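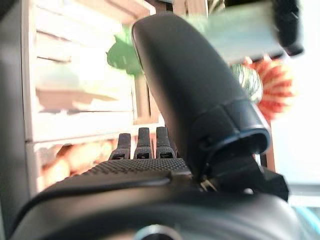
The hand seen from its wrist camera, with shelving behind.

Grade the Log, Not the Grasp
By Rangi Hapeta

The Menville student manipulation contest scores a team on one number: successful picks in a 10 minute run. I have coached the Tolwood club through two seasons under that rule, and I think it should go.

A pick count rewards the wrong work. In our first season the students found that one object, a foam block, could be grasped almost every time with a fixed closing sequence and no vision at all. They tuned that sequence for weeks. The score went up. When the block was turned on its side, the hand closed on air, and none of the 12 students could say which joint had stopped short.

Last October we changed the practice rules. Every attempt gets a line in the log: object, starting pose, commanded finger positions, result, and one sentence on the cause if it failed. The wrist view is saved with it. The club now has 314 logged attempts, and the failures are the useful part. Sorting them showed that most dropped objects had been touched by the large finger first and pushed off the palm before the short ones closed. The fix was a change in timing - a single parameter.

The Donnelly team argues that logs are slow to judge and easy to pad. The first point is fair. A judge cannot read 200 entries per team in an afternoon. A judge can pull five at random and ask the students to rerun them on the floor. Padding would show up quickly.

Pirgate already weights its course grade this way, half for the record and half for the run. I would accept that split at Menville. A team that picks fewer objects and can explain each miss has learned more about manipulation than a team with a high count and an empty notebook, and the scoring should say so.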